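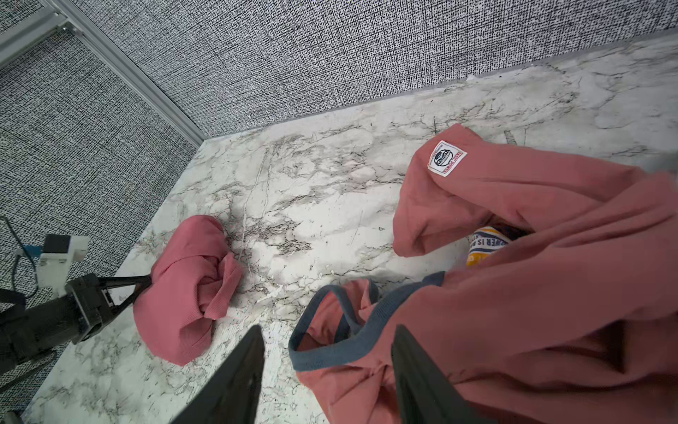 Teaching a two-arm setup to handle laundry by remote control

I've been recording clothes-handling demos on our pair of arms since September, and I still get messages asking how to get going without ending up with a pile of useless recordings. So I finally sat down and wrote out how I do it. I'm assuming your arms are mounted, your leader handles are paired, and you've got a camera at each wrist. If you're still at the bolting-things-down stage, the Flurnar setup page covers that well enough.

Step 1: Pick the clothes before you pick the task

Start with stuff that has some body to it. A sweatshirt is great because the collar gives you a thick edge to grab, and that kind of edge shows up nicely on the wrist camera. Thin T-shirts come later! Stretchy things come much later. I keep a Janenska bin of about-the-same-weight tops and pull from that, so I'm not changing ten things at once between recordings.

Color matters more than I expected. If two pieces are nearly the same pink and they touch, you'll have a hard time telling on the monitor which one you've got hold of. I do want some of those in the set, but I leave them out of my first hour with a new operator.

Step 2: Park both arms the same way

Bring the arms to your home pose and write down that pose somewhere. Mine is on masking tape on the desk. Every recording starts from there and ends there. Check that the cables hanging off the wrists have slack through the whole reach — I lost an entire afternoon to one that tugged a camera slightly sideways, and I didn't catch it until playback.

Step 3: Mess up the clothes properly

Don't lay them out flat. Pick each piece up by a random spot, let go, and live with whatever you get. If it's inside out or twisted, leave it. My habit was to sneak in a little smoothing with my hand, and all that did was teach the policy that somebody tidies up first.

Step 4: Drive from the wrist view

Sit where you can't easily see the table and work from the screens. It feels awful for the first 10 minutes, then it clicks. The point is that you only make moves the robot could've decided on from its own cameras. If you peek over the monitor to find a hem, stop and redo that one.

Some driving habits that have helped me:

Come in low and a bit sideways with the fingers open, slide under the fold, then close. Going straight down mostly pinches one layer, and then it slips.

Let one arm hold while the other one looks. If the left has a bundle, keep it still and move the right until you've got a clear view of an edge.

Pause for a beat before each grab and each release. Long pauses are bad though (you end up with a robot that just sits there thinking).

Step 5: Keep each take short

I cap mine at 60 seconds. If I'm not done by then, I've usually dropped something and started fishing for it. One fumble with a clean recovery is worth keeping. Three fumbles and I toss the take.

Step 6: Label while you still remember

I do this every 5 takes in the Barua viewer: garment, starting mess, which arm grabbed first, keep or toss. Yes, it's boring. Our first set on the Trerkthorpe project had 545 takes and I labeled them all at the end, and I'd rather not talk about that week.

Step 7: Train early, then go back for more

Don't wait for a huge pile. Train on what you have, run it, and watch where it gets stuck. For us it was collars — it kept closing on the opening instead of the band. I recorded another batch that was nothing but collar grabs from odd angles, mixed it in with the rest, and trained again.

I'll put my handle sensitivity settings in a separate post once I've stopped fiddling with them.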